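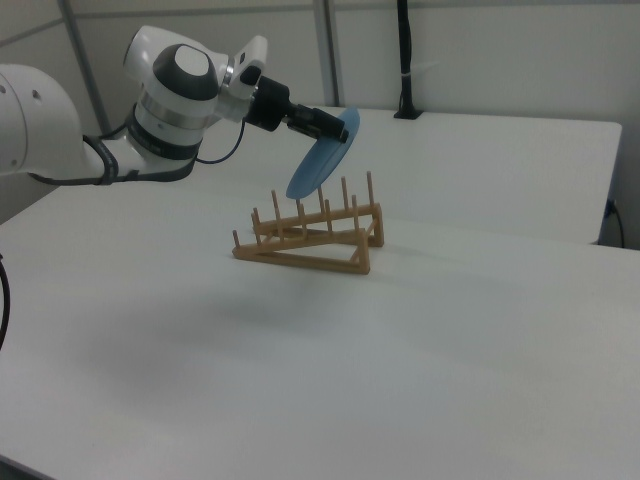

Why can't plates just be stacked in a pile when they are wet? Pushpa Dwivedi asked us that in May, and she wanted an answer that was more than "because it's tidier." It is a good question, and to answer it we need to look at water, air and a few wooden pegs.

Where the water goes

When you rinse a plate, most of the water runs off right away. Some of it stays behind. Water sticks to itself and it also sticks to plates, so it makes drops and a thin, slippery layer called a film.

There are two ways to get rid of that water. One is to help it run down and drip off. The other is to let it evaporate. Evaporating means that the water turns into a gas, called water vapor, and mixes into the air. You can't see water vapor. A puddle on the sidewalk that is gone by lunchtime has evaporated.

Both ways work better when a plate stands up on its edge.

Why standing up helps

Think about rain on a roof. A steep roof sheds rain quickly. A flat roof can end up with puddles. A plate works the same way. If it lies flat with its face up, it is like a very shallow bowl, and the water has nowhere to go. If it stands on its edge, gravity pulls the drops down to the lowest part of the rim. The drops join together there, get heavy and fall off.

A standing plate also has air on both sides. Now think about a pile of wet plates. The top plate has air above it, but the ones in the middle are pressed close to their neighbors. The air between them can't move much. It soon holds nearly as much water vapor as it can, and then the drying slows down. Plates in the middle of a pile can still be damp the next morning.

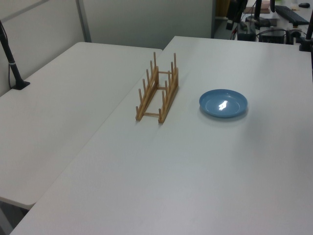
A rack has two jobs, which are to hold plates up and to keep them apart. Some racks are made of wire and some are plastic. Many are wood, and a wooden one can be very simple. You need two rails, some crossbars to join them, and a row of thin pegs standing up along each rail. A round blue plate lying flat on a white table, with its raised rim and flat middle, takes up a lot of space all by itself. Stand the same plate between pegs and it needs only a narrow slot. That is why even a small rack can hold a good number of plates.

What the pegs do

A round plate standing on its edge would like to do two things. It would like to roll, and it would like to fall over sideways. The pegs and rails stop both.

The gap between one peg and the next is called a slot. The plate goes down into the slot, and the pegs on each side stop it from tipping too far. It usually leans a little, and that is fine. Having two rails means that the plate touches the rack in two places, one toward the front and one toward the back. A wheel with a block in front of it and a block behind it can't roll. A plate resting on two rails can't roll either.

The gap has to be the right size. If it is too narrow, a thick plate won't go in. If it is too wide, a thin plate leans a long way over and may touch the plate next to it. Gaetano Marras makes wooden racks, and he told us that he tries a new one with the thickest plate he has and then with the thinnest. One of his racks has gaps of 40 millimeters. He made that one for deep plates. Ordinary flat plates flop about in it.

How to put a plate in a rack

1. Clear a space and put the rack on a flat surface. Put a tray or a folded towel under it to catch the drips, unless it stands next to the sink and drains there.

2. Hold the plate by the rim. Let the extra water run off over the sink first.

3. Turn the plate so that it is upright. Look for an empty slot before you move it over the rack.

4. Bring the plate down slowly until the bottom edge goes between the pegs.

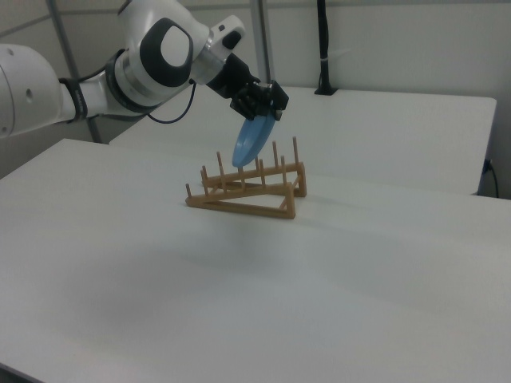 5. Keep hold of it until you feel it touch both rails. Let it lean gently against a peg, and then let go.

6. Start at one end and work toward the other. If you start in the middle, your hand will have to squeeze past wet plates to reach the back.

Big plates are easier to manage if they go in first. Bowls don't always fit between pegs. If a bowl won't stand, turn it upside down on a towel with one edge propped up so that air can get under it.

Try it yourself

You need two plates that are the same, a rack and a clock. Plastic plates are best for this because they don't break if you drop them. Ask a grown-up before you start.

Dip both plates in water. Put one in the rack and lay the other flat on the table, face up. Look at them every ten minutes and write down what you see. Are there drops? Where are they? Touch each plate with a dry paper napkin and see if the napkin gets wet.

Natalina Sala tried this with her plates. The one in the rack was dry after 51 minutes. The flat one still had a puddle in the middle, and she gave up waiting and used a dish towel. Your times will be different from hers. Plates dry faster in a warm room, and faster still near an open window on a breezy day.

Looking after a wooden rack

Wood soaks up a little water, so a wooden rack needs to dry too. When the plates have been put away, wipe the rails and the pegs with a dry cloth. Tip the rack on its side now and then so that air reaches the bottom. Don't leave it standing in a puddle, or dark spots may grow on the wood. If a peg comes loose, tell a grown-up. It can usually be fixed with a drop of wood glue and left overnight to set.

Words to know

Drain: to let water run off something.
Evaporate: to turn from a liquid into a gas.
Peg: a short, thin stick that holds something in place.
Rail: a long bar that the pegs are fixed to.
Rim: the outside edge of a plate or bowl.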